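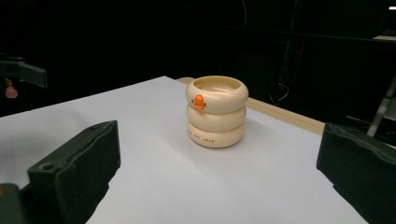 The Swan Stays

My aunt left me the apartment on Handon Street, the good rug, and a cup shaped like a swan. The rug had moths. The apartment had a tenant who wasn't leaving until July. So for a while there, the cup was my whole inheritance.

You should know that I am not a cute-cup person. I own plain white mugs, all the same, and I like them because when one breaks I don't have to feel anything. This one is cream-colored and goes up in three fat rings, like a snowman who's been sat on, and on the front of the top ring it has a tiny orange beak and two dots for eyes. Personally I'd have said duck. But there's little orange lettering at the bottom with the word SWAN in it, so swan it is, and my aunt would correct you if you got it wrong.

"Hand me the duck," I said once, when I was nine.

"I don't have a duck," she said, and waited.

She'd have waited all afternoon. She was like that about everything, card games and parking tickets and how to say the name of the bakery downstairs. It was Lévesque, and you had better hear the accent.

Anyway. The cup came to me in the mail from her lawyer, wrapped in two dish towels inside a box that used to hold printer paper. No note. I put it on the windowsill, where it looked at me while I did the dishes, and then I put it in the cupboard, where I felt bad about it. I ended up keeping it on the table with nothing in it, which is the most useless thing you can do with a cup.

The trouble started when my cousin called. She's the one I don't talk to much — it's not a feud, we just both think it's the other one's turn.

"Did you get the swan?" she said. No hello.

"I got the swan."

"She told me I was getting the swan."

I looked over at it. It looked like it always looks, which is mildly surprised.

"She told you that?"

"At Sondthorpe. At the lake. She said, when I go, you get the swan, and I said don't talk like that, and she said fine, then you don't get the swan. But she was kidding! You know how she kidded."

I did know how she kidded. She kidded exactly like she wasn't kidding. One year she told the entire family that she'd sold the piano to a dentist, and we all laughed, and then we got to her place for Thanksgiving and there was a clean rectangle on the floor.

I told my cousin I'd think about it. What I did was go online and look for another one, figuring I could buy my way out. I found plenty of swans. There were swan gravy boats and swan planters and a swan that held toilet paper in a way I didn't care to look at for long. I did find one listing that seemed close, from a shop called Stereck that mostly sold doorknobs, and they wanted 200 dollars for it. For a cup! I wrote and asked if they'd take less. They wrote back, "It is a very good cup." I sort of respected that.

So then I had an idea I'm not proud of, which was to tell her it got broken. People break cups all the time. I had the whole story ready, down to the elbow and the sound. I even practiced it out loud in the kitchen, and the swan sat there on the table with its two little eyes and heard every word. I got as far as "and I swept up what I could" and had to go stand in the hall.

On Monday I wrapped it back up in the same dish towels and drove it over.

My cousin lives in one of those houses where you have to move something to sit down. She moved a bag of potting soil and I sat. I put the box on the coffee table. She didn't open it right away, she just folded her arms and looked at it the way you'd look at a dog somebody else had brought.

"What did she use it for?" she asked. "At the apartment, I mean. I never saw it anywhere but the lake."

"At the lake? It was never at the lake. It was next to her stove. She kept rubber bands in it."

"She kept her earrings in it. On the dresser, by the window. Every summer."

"Rubber bands," I said. "And a key that didn't go to anything."

We went back and forth like that. She remembered the beak being on the side toward the wall, so it wouldn't watch anybody get dressed. I remembered it facing out, so it could keep an eye on the soup. She was so sure, and I was so sure, and then we both got quiet at the same moment.

"No," my cousin said.

"She wouldn't."

"She drove up there every summer with that one blue suitcase. You think she packed a cup? With the rubber bands and everything?"

I said maybe she emptied it first. My cousin said our aunt never emptied anything in her life. Then she went down the hall, and I heard a closet, and something heavy slide, and a word she used to get sent to the porch for. She came back with a shoebox that had SONDTHORPE MISC on it in our aunt's handwriting, all capitals, leaning backward like they always did.

"The lawyer sent it with the lake stuff," she said. "I hadn't gotten to it yet. I couldn't, you know. I got through the towels and I quit."

It was under a road map and a bathing cap. Same rings, same cream color, same silly beak. And it was full of earrings, not one of which matched any other one.

My cousin sat down right on the potting soil. She was laughing, and then she was doing the other thing, and I was doing it too, and the bathing cap was just lying there between us, the one with the rubber daisies.

"She told me I was getting the swan," my cousin said, once she could.

"Well, you got the swan."

"I yelled at you about it."

"You didn't yell. You didn't say hello, though."

"Hello," she said.

We unwrapped mine and set them down side by side. Hers had a chip inside the rim that mine didn't have. Mine had a spot on the bottom that I'm pretty sure was tomato. Other than that I couldn't have told you which was which, and for a second I got nervous that we'd mix them up, and I picked mine up and held on to it.

She made coffee. She asked if I wanted it in the swan and I said absolutely not, and she said oh, come on, and poured hers into hers, after she'd dumped the earrings out on the road map and given it a rinse. So I let her fill mine too. It holds more than you'd expect. The beak bumps your nose if you've got it turned the wrong way, and I had it turned the wrong way.

I drove home after dark with the box belted into the passenger seat. There's a rubber band in the cup now. I put it there on purpose, and I'm keeping an eye out for a key.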